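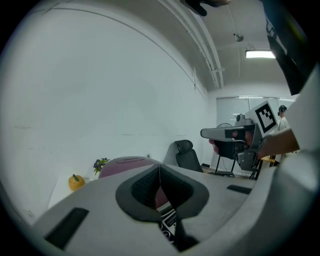

Shop Notebook, Vol. 4, p. 306

17 Apr 2026

Back on the walnut ink today, after ignoring the buckets all winter. Quick recap for whoever picks this book up next: we gathered the hulls last August from the two trees behind the Cerkadard lot, let them go black and slimy in lidded pails, and then everybody got busy with the Medeo binding order and forgot they existed. I opened the first pail this morning expecting something horrible and it was only moderately horrible! Smells like a wet basement with a bit of iodine in it. There was a skin of white mold on top, which I skimmed off with the old slotted spoon (the spoon is now ink-only, please, I wrote INK on the handle).

Poured everything through the coarse strainer first, then through a doubled piece of old bedsheet. Coffee filters are useless for this, they clog after two tablespoons and then you stand there poking them until they rip. Bedsheet, gravity, go eat lunch. Don't squeeze the bag at the end. I squeezed it last time and the whole batch had grit in it that settled in the nibs.

Simmered the strained liquid in the enamel pot, lid off, lowest setting the hot plate will hold. I wanted it down to a third. It went from weak tea to cola fairly fast and then sat at cola forever. I kept dipping test strips of the Sturkuvlow rag paper, and the difference between a wet strip and a dry one is huge, so don't judge it wet. Wet it looks nearly black and you get all excited, and then it dries to a milky-coffee brown. Strips are taped on the next page with the times penciled beside them, except the second one, which I dropped in the sink.

Took it off the heat when the dry strip looked like a decent saddle color. Then split it:

Jar A: plain, nothing added except a few cloves against mold.
Jar B: cloves plus gum arabic, one teaspoon of the thick solution.
Jar C: same as B, with a splash of the rusty nail vinegar.

Jar C went dark right away, a cold gray-brown like old fence boards. I love it. I'm also a little scared of it, knowing what iron does to paper over the years, so C is for test sheets and envelopes and nothing that goes to a customer. I put a red dot on the lid.

Jar B writes best by a mile. With the pointed nib it gives a nice thin upstroke and pools a bit at the bottom of the downstroke, so you get that darker bead when it dries. Jar A feathers on everything except the Sturkuvlow, and even there it's fuzzy along the grain. It'd be fine as a wash, or for aging the endpapers on the blank books. Brushed a sheet with A and hung it on the line, and it came out with a tide mark down one side. Might be my brushing. Try it on a dampened sheet next time.

Also tried B on the Mfaume cotton offcuts and it was a disappointment. Very little sizing in that stuff, I think, so it just drinks the ink and comes out the back. If we size a few sheets with gelatin first it may behave. There's a packet in the cupboard over the sink, behind the wheat paste.

Things I got wrong: I didn't weigh the hulls in August, so I have no idea what ratio I started with. The notebook page from then says "a lot of hulls." Thanks, me. This year weigh them before the water goes in. I also used tap water to top up the pot, and ours is hard enough to leave a ring in a kettle, so distilled would be worth a try in the second pail.

The dregs in the bedsheet I spread out on a tray by the back door. Could be a dye bath in there still for the linen thread, which always looks too white against the brown covers. Somebody please don't put it on the compost, walnut is rough on tomatoes.

Left to do:
- light test: strips of A, B and C, half covered with foil, in the south window for 11 weeks
- gelatin sizing on the Mfaume offcuts
- strain the second pail before it gets any warmer out
- new blotters, we're down to the ugly ones

My fingernails are brown and will be brown for the rest of the month. Gloves are on the hook by the door, where they were the whole time.

Filed under: Inks & Dyes, Paper Tests, Bench Notes

Contact the bindery | © 2026 All rights reserved | Back to top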